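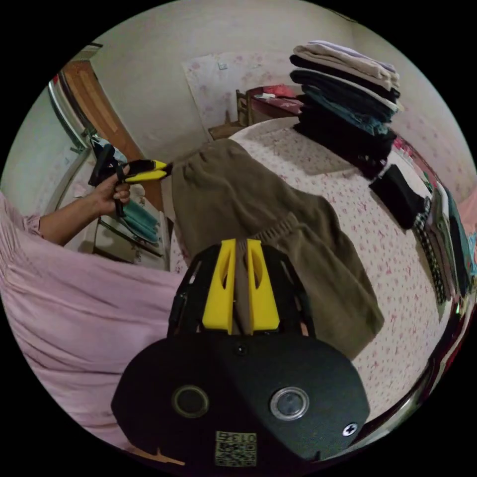
Clothes folding on the bed, unit 013 on the olive-brown garment.

Hand-held gripper check before reorder, Stirken site
Filled in June. For the Zeren purchase request.

1. Housing and screws
Pass. Check again at the next service. Spare screws are not in the Skukside quote and need adding as a separate line.

2. Finger wear
Pass with comment. Knit fabric is harder on the tips than we planned for. Budget for 2 spare pairs per unit, and keep one pair on site.

3. Label readable
Pass. Replacement labels can be printed in house, so no cost.

4. Grip on thick fabric
Comment only. Waistbands and doubled hems need a firmer squeeze. Ask Xolalpa whether the stiffer spring fits the present body before we order any. 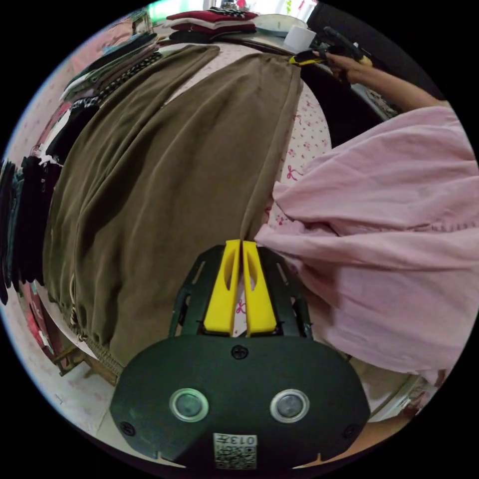 5. Working space
Pass with comment. A bed gives enough width for trousers laid flat, but two people working from it need to agree who moves first. Keep chair legs and trailing cords away from feet. A folding table was priced at 40 and can wait.

6. Lenses
Wipe before each session. Cloths to come out of the general supplies budget.

7. Hand and wrist strain
Not passed. No rest times are written down. Must be done before more units are bought.

Costs
The amount set aside is 700. The Skukside quote comes to 826 with delivery, without the spare screws. Either drop the second carry case or move the spare fingers to the next order. I would drop the case.

Hold the order until item 7 is closed and Xolalpa has replied on item 4.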